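Nendham Shire has now published the minutes of its May meeting, and residents of Kruger Street will wish to read item 5 closely. Council resolved to defer the stormwater upgrade for a further two years and to direct the funds to resealing the Mivora car park.

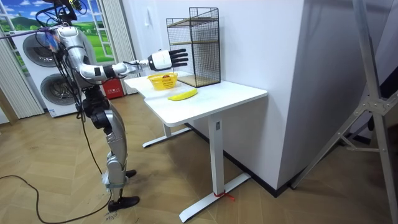

The deferral was carried without debate. The officers' report noted that 80 households drain to the existing pipe, which was laid when the street had far fewer homes. I do not dispute that the car park needs attention – it plainly does – but the report gave no estimate of the cost of waiting.

I wrote to the works department asking for the drainage study to be released in full. The reply referred me to the summary already on the website.
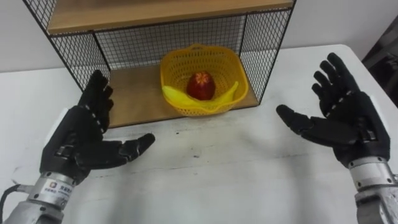 Mpho Nkuna wrote in response to my last post that the Onanar end of the street had been left off the flood map altogether, and that council should correct the map before it settles any budget. I have added that point to my submission.

Written submissions on the draft works program close on 30th June and may be lodged at the front counter or by post.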